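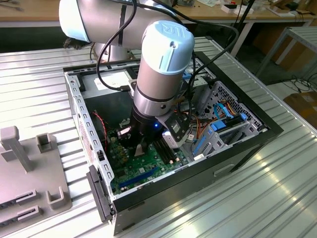

I bought the Banar recording kit in July, after Ottavio Sorrentino at Bortolotti assured me that anybody who could hold a screwdriver could gather training examples with it. I can hold a screwdriver. I can also now recite the error codes.

For those who haven't met it, Banar is the software and teaching handle that Cirken sells for people who already own an arm and would like it to learn from being shown. You guide the arm through a job, it logs the motion and the camera views, and you do that over and over until you have a pile of examples fit to train on. Ours was desktop PC assembly: memory and processors, picked from a holder, into a board that's already in the case. Working inside the case is the mean part. There is always a cable where your wrist would like to be.

Setup took me a long afternoon. The manual is good up to the chapter on camera timing, at which point a different person seems to have taken over, possibly on a train. Once it's running, though, recording is a pleasure. Press the pedal, do the move, press the pedal, say keep or toss. The toss option gets used more than I'd like to admit, and it asks "Are you sure?" every single time, as if I might be sentimental about a crooked memory stick.

We kept 1,692 examples. The first 400 I would happily give away, as they mostly record me learning to use the handle — a model trained on them would hesitate beautifully over every slot.

The wrist view earns its place in the package. With an overhead camera alone, the last bit of an approach is a guess about what's going on behind your own knuckles. 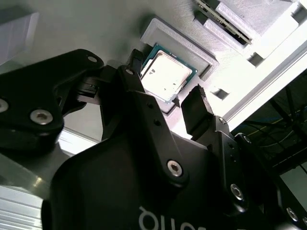 Issue 91

Glare is the weak spot. A processor lid under bright light goes pale and the printing washes out, so if your model is supposed to care which way the chip faces, sort out your lamps before you record anything. I printed our parts trays in white and would pick a duller color next time.

Labeling is where the old Dikberg package still wins. Dikberg let you tag a whole batch at once. Banar wants each example opened, tagged, saved and closed, with a little chime. I have asked Cirken about the chime. It is "on the list."

The price is 840 for the basic license, pedal included, handle extra, which I noticed after paying. Support answers within a day and is polite about it.

Would I buy it again? Yes, with the sound off. Four stars, and the missing one goes to whoever wrote the chapter on camera timing.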